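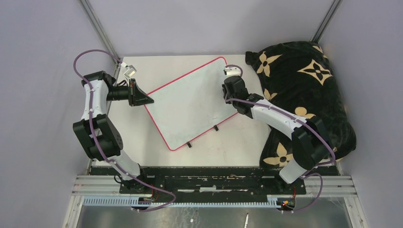 Sallthorpe, May

Print | E-mail this story

The van died on the hill just above Sallthorpe, with the drum kit in the back and me in the passenger seat eating cold chips. We were called Plidumo that year. Don't ask. Our bass player had found the word on a crate and liked how it looked on a poster, and by the time the rest of us had gone off it we'd paid for 175 T-shirts.

We pushed. It was downhill, mercifully, and we rolled into the car park of the Furum with the handbrake smoking and the promoter standing there in his slippers.

"You're the support," he said.

"We're the headliners," I said.

"There's been a change."

The change was a girl with an accordion who'd had one song played on the radio that morning. Fine. I've been bumped for worse (a raffle, once, and a man selling blinds). We went on at seven to the bar staff and a couple having a quiet row, and we played the slow one first because the guitarist's hands were still shaking from the pushing.

Then she came on, and oh, I wanted to hate it! The room could hold 1,000 and there can't have been a tenth of that in, but she sang as if every one of them owed her money. Her second song had 3 chords, all of them mine. I mean it – same order, same little wait before the last one. I'd written it in my mum's kitchen and played it to hardly a soul.

I found her afterwards by the fire door, wrapping the accordion in a blanket.

"Where did you get that tune?" I said.

"Off a tape. It was in a box of stuff at Pakzad, that junk shop by the station. No name on it." She looked at me properly. "Why, do you know it?"

The drummer was shouting that the van had started. I could hear it coughing.

"Play it again," I said – and sat down on the step.

2 comments | Share (3)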